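Second set of notes on the Feva, the little petrol hatchback I bought to replace the Mamine. The first set covered the paperwork and the test drive. Since then I have put 1,723 miles on it, mostly on A-roads, with two motorway trips to see family.

Fuel first. I fill to the first click at the same pump and work it out from the litres on the receipt. The trip computer reads high every time, by a little under two miles per gallon, so I have stopped looking at it. Kerb weight is given as 983 kg in the handbook and 1,130 kg on the dealer's sheet. I suspect the second figure includes a driver and some luggage, but the sheet doesn't say.

Gearing is short. At 70 mph in fifth the engine is turning at 3,000 rpm, and you hear it. A sixth gear would help – the larger Teshome has one, with the same engine. 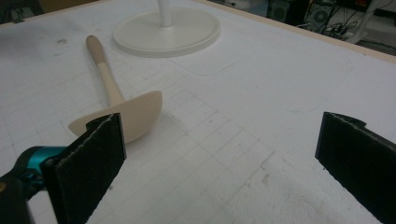

Brekine, August

Front tyres are now at 32 psi instead of the 35 on the door sticker. Dong-hyun Choo runs the same car on the same wheels and suggested it. The ride over patched tarmac is better, the steering slightly heavier at parking speed. I will check the shoulders for wear when the wheels come off for the service.

Mihret Kahsay at the garage traced the rattle behind the glovebox to a loose clip on the cabin filter cover. New clip fitted, no charge. The filter itself was grey but usable and went back in.

Still to sort: the rear wiper judders on the return stroke, and the offside heated mirror takes twice as long to clear as the nearside one. I have measured neither properly. The wiper blade is on order.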